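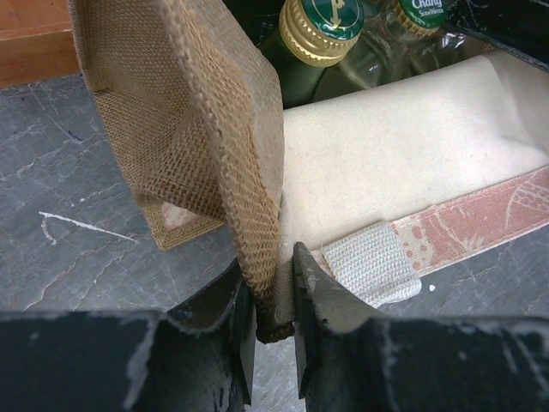
Burlap with a stitched edge.

The woman who runs the secondhand shop in Bruscombe has one rule about haggling, and she breaks it before I have my coat off. A man wants a lamp. He offers half. She says no, he puts on a wounded face, and she gives it to him for half.

"He does that face every month," she says. "I've sold him 2 lamps and a birdcage on that face."

She took the shop over from an aunt, along with a cash register that sticks and a stockroom that had to be entered sideways. The first June was spent making a list of what was back there. It came to 846 items, and she stopped at the buttons.

"I had a business plan. Kolteck sold me the software for it. Then I met the customers and went back to a notebook."

What sells? Chairs, always, as long as there are four of them. Mixing bowls. Picture frames with somebody else's wedding still in them, which I find alarming and she finds perfectly normal. "They take the couple out at home," she says. "I think they do. I've never asked."

What doesn't sell is anything described as an investment. She once held on to a Brerora dinner service for most of a year at $57, having been told by a confident man that it would only go up.
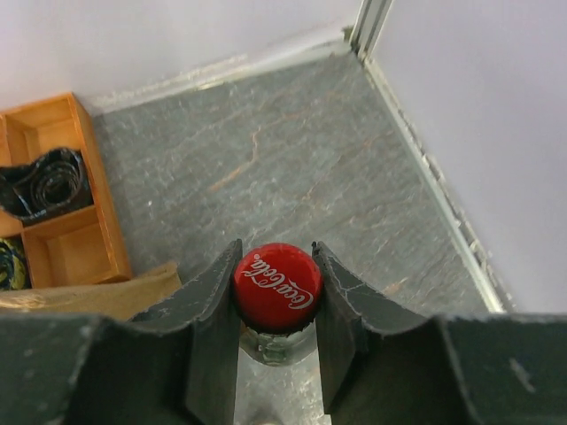

"It went down," she says. "I sold it to a student for the price of a sandwich, and she was thrilled – she used the gravy boat for her keys."

I ask about the internet, and she gives me the look I imagine the lamp man gets on a bad day. She did try it. One listing, a plain oak desk, got 2,579 views and a single message asking if it came in white.

So she stays with the shop, the door that has to be lifted as you push it, and regulars who come in out of the rain and leave with a toast rack. Does she ever take things home herself?

"Never," she says, and then, after a while, "What do you mean by things?"

Her own kitchen, she admits, has eleven teapots. She drinks coffee. By now the lamp man is back at the counter, wanting to know if a bulb was included.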